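Mending things (and the great jumper disaster)

Posted Mar 2, 2022

I've been darning again. You'd think after last winter I'd have learnt my lesson, but the moths got into the airing cupboard while we were away and I came home to find that my favourite green jumper, the one I bought on the trip to Curico and have worn more or less every cold day since, had five holes in the front and one enormous one under the arm. I sat on the landing and sulked for a good ten minutes. Then I put the kettle on and went to find a needle.

I should say that I am not a natural mender. My gran could turn a collar and put a zip in while talking to you about something else, and none of it rubbed off on me. At school I made a drawstring bag that didn't draw. But a couple of years ago I got fed up with throwing things out, and I got even more fed up with buying new things that went bobbly after three washes, so I taught myself out of a library book. I've been plodding along ever since.

The first thing I ever darned was a sock. It was a terrible darn. I pulled everything much too tight and ended up with a hard little knot exactly under the ball of my foot, and I wore it all day out of sheer stubbornness and limped home. The second sock was better. By the sixth or seventh I had a nice flat patch you could barely feel, and I was so pleased that I took my shoe off in a café to show a friend. She was very kind about it.

Anyway, the jumper. The small holes were easy enough. If you catch a moth hole early there are usually only one or two broken threads, and you can pick up the loose loops, run a bit of wool through them and draw the whole thing closed. I do it under the big lamp in the evening with the radio on. The trouble is matching the colour. That green isn't really a green, it's a sort of pond colour with brown in it, and I tried four different wools against it before I gave up and went to Skemthorpe for the market.

If you've never been to Skemthorpe market, go! It's 65 minutes on the bus from us and worth every one of them (take a cushion, the seats are dreadful). There's a wool stall right at the back past the cheese, and they have a tray of odds and ends, all the part-used balls and ends of cones, at next to nothing. I spent far too long with my arms in that tray. I came away with a mossy one, a mustard, a really loud orange I had no use for whatsoever, and a grey for the socks. Oh, and cheese.

The mossy one was perfect in the market and wrong as soon as I got it home. Of course it was. In the kitchen it looked practically blue. I held it up to the window, I held it up to the lamp, I took it out into the garden in my slippers, and it was a different colour every time. So I did what I've been too much of a coward to do for two years and used the orange.

And I love it! I did the big hole under the arm in moss, seeing as it's hardly on show, and then all five on the front in orange, little woven squares like stamps. It took me three evenings. The squares aren't very square. One of them is leaning over as if it's had a sherry. But the whole jumper looks cheerful now in a way it never did before, and I've had two people ask me where I bought it.

A few things I've picked up along the way, in case anybody is sitting there with a holey sleeve wondering whether to bother.

Use a blunt needle with a big eye. I used a sharp one for ages and kept splitting the wool and saying words.

Put something round and hard behind the hole. I have a proper wooden mushroom now, but I managed for months with an orange (the fruit, not the wool) and before that with the bottom of a small jar. Leave the fabric lying over it as it wants to lie. If you stretch it, your darn will come out baggy.

Start well outside the hole, a good centimetre if you can. The bit around a moth hole is always thinner than it looks and you need something sound to hold on to. And leave a tiny loop at the end of each row, so the darn has somewhere to go when it shrinks in the wash. I left that step out on a hat. The hat now fits the neighbour's baby.

Freeze the thing first if you had moths! I should have put that at the top. Two weeks in a sealed bag in the bottom drawer of the freezer, under the peas. Ours has had two cardigans and a scarf in it since the start of the month before last and I keep forgetting and getting a shock when I go in for the fish fingers.

I've moved on to trousers now, which are a whole other kettle of fish. Knees especially. I've got a pair of cords that have gone at both knees, and I can't decide between patching from the inside with a bit of old shirt and going over it in running stitch, or just cutting them off and having shorts. I bought a little sashiko kit from Suko, with the long needles and a skein of white thread, and I've done one practice piece on a tea towel. My lines wander about dreadfully. It's very soothing though — I did an entire evening of it and didn't look at my phone once.

The pile, I'm sorry to say, gets bigger faster than I can mend it. Everyone in the family has cottoned on, so I keep coming downstairs to find a school blazer with the lining hanging out, or one glove. I've had to bring in a rule that it has to be clean before it comes to me, and that I make no promises on dates. The blazer jumped the queue. The glove has been waiting since autumn and I have a feeling the other one has been lost by now anyway.
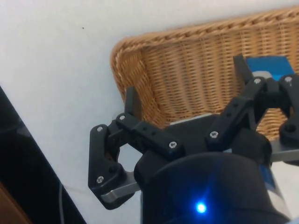

Arnaud's Attic left a comment under my last mending post to say that I was making life hard for myself with wool on socks, and that I ought to be using a wool and nylon mix at the heels, as pure wool wears through again in a season. Also that a darn on a heel wants to be done on the diagonal. I've never heard of that in my life, but I tried it on the grey pair last night and it does seem to sit better over the curve, so thank you, and I'll report back once they've had a month of being walked on.

Somebody else asked whether it's really worth it when you can get a pack of socks for the price of a coffee. Well, no, probably not, if you add up the hours. I'd hate to add up the hours. But I'd only have been watching telly, and the good ones were a present, and I like them.

Next up is the cords, if I can make up my mind, and then a blanket that the dog got hold of. I'll take any advice going on blankets. The hole is about the size of a dinner plate and I've got plenty of orange left.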